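Wustum Recreation Hall
Quarterly safety inspection: checklist and comments
Inspection date: 17/09/2021
Areas covered: main hall, storage room, changing rooms, kitchen, side room, entrance and parking area
Previous inspection: March

Key to results
OK: meets the requirement
ACT: needs work, see comment
WATCH: acceptable now, look at it again next time
N/A: does not apply

Section 1. Entrance and parking area

1.1 Path from the parking area is level and free of trip hazards: ACT
Two paving slabs near the bicycle rack have lifted. The higher one stands up far enough to catch a toe. Both are marked with yellow paint. They need to be taken up and bedded again before the evening season starts, when most people arrive after dark.

1.2 Outdoor lights work: OK
All lamps came on with the sensor covered. The one over the side gate is slow to reach full brightness.

1.3 Front doors open fully and close by themselves: WATCH
The left door closes. The right door closes but does not always latch. The closer was adjusted in March and has drifted again. If it drifts a third time, replace it.

1.4 Entrance mat lies flat: OK
New mat from Duvia, rubber backed. No curled corners.

1.5 Ramp and handrail are sound: OK
Handrail fixings checked by hand. Grit strip on the ramp is worn at the bottom but still rough.

Section 2. Fire safety

2.1 Exit routes are clear: ACT
The rear exit from the main hall was partly blocked by a folded badminton net and its posts. They were moved during the inspection. The same thing was written up last time. The posts have a rack in the storage room and should go back on it after every session, including sessions that have another one straight after.

2.2 Exit doors open without a key: OK
Push bars tested on all doors. The bar at the rear exit is stiff and was given a little dry lubricant.

2.3 Exit signs are lit: OK

2.4 Extinguishers are in place, in date and under pressure: WATCH
All present. Needles in the green. The kitchen unit comes due for service before the next inspection. Book it together with the others so there is only one call-out charge.

2.5 Fire blanket in the kitchen: OK
Pull tabs hang free. Someone had hung a dish towel over them. Towel hook moved to the other side of the sink.

2.6 Alarm test recorded weekly: ACT
The log has gaps over the summer. The panel itself shows no faults. Tests must be written down even in weeks with no bookings.

2.7 Posted occupancy limit can be read: OK
The sign in the main hall says 344 standing. The seated limit is on the plan next to it.

Section 3. Main hall

3.1 Floor is clean, dry and free of splinters: WATCH
Floor dry throughout. The finish is worn through in front of the stage steps and on the service line of the middle court. No raised grain yet. Recoating was quoted by Wimar last year and the quote has run out, so a new one is needed.

3.2 Court tape is stuck down: ACT
Tape from the temporary pickleball lines is lifting at several corners. Remove it and lay it again, or leave the lines off until the recoating is done. Do not put new tape over old.

3.3 Floor sockets are covered and flush: OK
The cover nearest the stage was loose and has been tightened.

3.4 Net posts are stable and wheels lock: ACT
One post has a wheel lock that slips under load. It is tagged and must not be used. The remaining posts are fine. Parts are available for this model, so there is no need to buy a full set.

3.5 Nets have no loose cords or exposed wire: OK
The headband on the oldest net is frayed, but the cord inside is covered.

3.6 Wall padding is secure: OK

3.7 Ceiling lights have guards: WATCH
Guards are on every fitting. Shuttlecocks are sitting in two of them. They are not touching the lamps and can come down when the lift is hired for the gutter work. Nobody is to go up a ladder for them in the meantime, and players should be reminded not to throw rackets or shoes at the fittings.

3.8 Curtain and stage steps: OK
White edge strips on the steps are complete.

Section 4. Side room and small equipment

4.1 Tables stand level and locks engage: OK
Folding tables opened and pressed at each corner. One hinge squeaks. The heavier tables should be carried by two people, and there is now a notice on the inside of the door to say so.

4.2 Shuttlecocks, balls and other small items are stored off the floor: WATCH
Much better than in March. Loose shuttlecocks are the most common thing found underfoot in the hall, and a person stepping back to play a high shot does not look down. Coaches should clear the court between drills and again at the end. Damaged ones with broken skirts go in the trash and not back with the good ones. 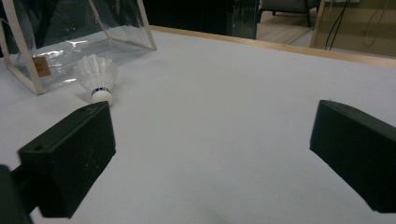

Small items handed in at the end of a session can be left in the side room until someone has time to sort them, as long as they are not left on chairs or on the window ledge over the heater. Anything not claimed goes into general stock before the next inspection.

4.3 Rackets are free of cracks and loose grips: ACT
Eleven loan rackets were set aside. Most have split frames near the throat, and the rest have grips that turn in the hand. A turning grip lets the racket fly out on a smash. Rewrap those. Throw out the split ones, since tape does not hold a frame.

4.4 Eye protection is available for junior sessions: OK
Goggles are in the drawer with the whistles. Straps were checked and two were replaced.

4.5 Electrical items have been tested and tagged: WATCH
The scoreboard power supply and the small speaker have current tags. The extension reel has a tag that has faded and cannot be read. Take the reel out of use until it is tested again.

Section 5. Storage room

5.1 Shelves are fixed to the wall: OK
All brackets tight.

5.2 Heavy items are stored low: ACT
A box of table tennis nets and clamps had been put on the top shelf. It was moved to the floor level rack. The top shelf is limited to 20 pounds per bay and the label is now larger.

5.3 Mats are stacked safely: OK
Stack is below shoulder height and strapped. The strap buckle is hard to open for people with small hands, and a different type could be tried.

5.4 Cleaning products are locked away and labeled: ACT
The cabinet was locked. Inside was a spray bottle with no label. Its contents were not known and it was set aside for disposal. Only use bottles that carry the product name. Data sheets for the Negi floor cleaner are in the folder on the cabinet door, but the sheet for the descaler is missing.

5.5 Light switch can be reached without entering the room: OK

Section 6. Changing rooms and restrooms

6.1 Floors drain and are not slippery: WATCH
The drain in the second changing room is slow. It was cleaned of hair and tape and ran faster afterward. Check it monthly.

6.2 Hot water temperature is safe at the taps: OK
Readings are in the log.

6.3 Showers flushed after periods without use: ACT
There is no record of flushing over the summer closure. It was done on the morning of the inspection and written down. A flushing sheet now hangs inside the boiler cupboard and should be filled in by whoever opens the building.

6.4 Benches and hooks are secure: ACT
Two hooks are loose and one is missing, leaving a screw sticking out at child head height. The screw was removed on the spot. The replacement hooks should be the rounded type.

6.5 Emergency pull cord in the accessible restroom hangs to the floor: ACT
The cord had been tied up out of the way, probably for mopping. It was untied and tested. Anyone who cleans this room needs to know that the cord stays down.

Section 7. Kitchen

7.1 Refrigerator temperature is recorded: OK

7.2 Urn is stable and its lid locks: WATCH
The lid locks on the second try. Keep the urn at the back of the counter. It is not to be moved with water in it.

7.3 Outlets near the sink have working breakers: OK
Test button pressed on each one.

7.4 Shutter over the serving hatch stays up: OK
The catch was oiled.

Section 8. First aid and records

8.1 First aid kits are complete: ACT
The main hall kit was short of cold packs and had one bandage out of date. Cold packs are used more than anything else in the building, mostly for ankles. Order enough for the whole season.

8.2 Defibrillator shows ready: OK
Status light green. Pads in date.

8.3 Accident book is up to date: OK
The entries since March are mainly rolled ankles, plus one cut hand in the kitchen and one collision between doubles partners. None needed follow-up work on the building.

8.4 Emergency contact sheet is current: ACT
The heating contractor has a new number. The sheet by the front desk has been changed, and the one in the kitchen has not.

Work to be done first

Take up and bed the lifted paving slabs (1.1).
Keep the rear exit clear and return posts to the rack (2.1).
Repair the wheel lock on the tagged post (3.4).
Relay or remove lifting court tape (3.2).
Fit rounded hooks in the changing rooms (6.4).
Order cold packs and bandages (8.1).

Estimated cost for hooks, cold packs and bandages is some 80 dollars. The slabs and the wheel lock will be priced separately. Items marked WATCH carry over to the next sheet with the same numbers, so please do not renumber the list when copying it.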